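The stop came at 1505, two legs into the job. Kerttu Heiskanen heard the arms go quiet before she saw the light on the panel.

"Left wrist," said Bülent Toprak from the other bench. "Again?"

"Again."

The log gave her one line. Grip force over limit, left side, held for five seconds. The limit was 200. She scrolled back through the morning and found the same line twice, both times cleared by someone on the early shift and never written up.

She pressed the stop button anyway, so the arms could not wake while her hands were near them. Then she looked at the stool they had been working on. There was a crack in the rim, thin as a hair, where the left jaw had been.

"Kamel will want it running by tonight," Bülent said.

"Kamel can come and put his fingers in it."

He laughed and went to get the lockout tag. She took a marker and wrote 123 on the rim beside the crack, the number of the stool, and set it apart from the good ones. Then she sat down and started the report with the morning, when the cell had still been passing stools.

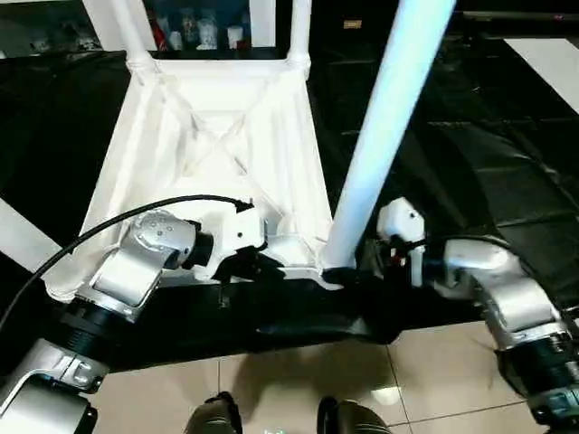
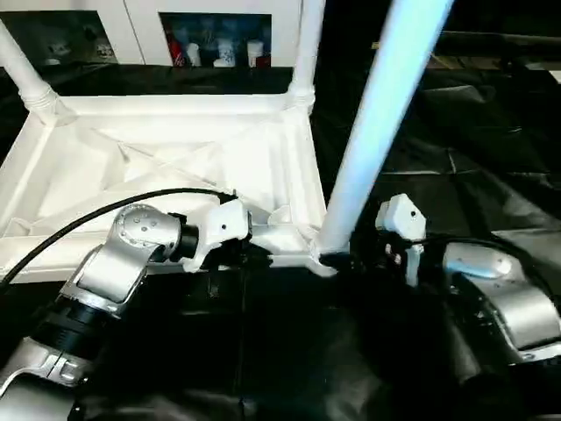 Brullden, December

The new wrist sensor arrived after dark. Bülent signed for it and left it in its box. The tag stayed on until Kerttu had finished typing.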